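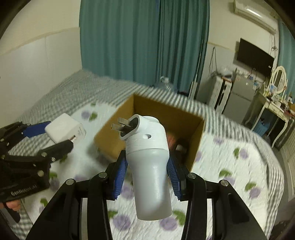 Page last changed: Thursday, 16:40

Subject: Re: [Gendarell-users] Travel adaptors and the Tristus claim

Nazma Amarasinghe wrote:
> Tristus say their new plug-in adaptor saves 40 per cent on standby
> power. Has anyone on the list tried one? Miah have them in stock and
> I'm tempted to get 2 for the holiday flat.

I'd want to know 40 per cent of what. The leaflet doesn't say, and neither does the Miah page, which just repeats the leaflet with a bigger heading. If the thing it's measured against is an old charger left in the wall all year, then nearly anything sold now would look good next to it.

They also quote "500 homes tested". Tested how? Were people asked to fill in a form, or did someone put a meter on the socket? I wrote to them in February and got back a voucher code.

I had the Nutard one before this and it made the same sort of promise. My bill went up that quarter. I don't blame the adaptor for that, but I can't say it did a thing for me either.

If it's the holiday flat you're worried about, switch off at the fuse box when you leave, fridge emptied and door propped open. Costs nothing.

By all means buy one if you need the extra socket. Keep the receipt. And if anybody has real meter readings, before and after, same flat, same season, please post them, I'd read those with interest.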